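# Sorkari picking cell: minutes of the fault review

September 14, 2018, small meeting room, Birness building

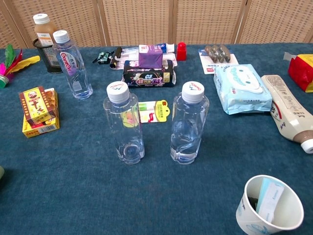 *The mixed-items table, with the bottles, boxes and soft packs on the felt.*

Ott Priedītis took the chair and Hina Jadoon kept these notes, so please blame her for any spelling. Thank you to everyone who came over from Hunt at short notice, and for the pastries.

**1. Notes from the August meeting**

Agreed as written, apart from the line about the new cable guides, which should say they are ordered but have yet to arrive.

**2. The dropped grip on run 161**

Ott went through the log for us, patiently and twice over. On run 161 the arm closed on a clear bottle, lifted it, and let go about 30 centimeters above the felt when the grip signal dropped out. The arm then carried on to the drop-off point as though it still had the bottle in hand, and that second part is what worried people most. No one was hurt and we lost only a little water.

There was a good long talk about why. Hina wondered if the clear plastic was fooling the depth reading, and she pointed out that unlabeled bottles with ridged sides give the system very little to hold on to, so to speak. Ott thinks the wrist connector is the likelier culprit, as the same signal flickered on 11 earlier runs without anything falling. We didn't settle it and will look at both.

**3. The stop button**

The operator did press stop, and the arm took longer to come to rest than it should have. Everyone felt this matters more than the drop itself. Until Asex has checked the stop circuit, the cell runs at 25 percent speed and with two people present, please, even for a quick test before lunch.

**4. Items on the table**

We agreed to keep the same mix for the repeat runs, soft packs and paper cup included, so the results can be compared fairly. Caps are to be checked for tightness before each run. Glass stays off the table for now.

**5. Actions**

- Ott: swap the wrist connector and keep the old one, bagged and labeled.
- Hina: write to Asex about the stop circuit and copy in Hunt.
- Hina: repeat the bottle picks with and without labels once the connector is in.
- Ott: add a check so the arm halts if the grip signal is lost mid-move.

**6. Anything else**

The door to the cell is sticking again. Ott will bring his plane from home.

Next meeting once Asex has replied.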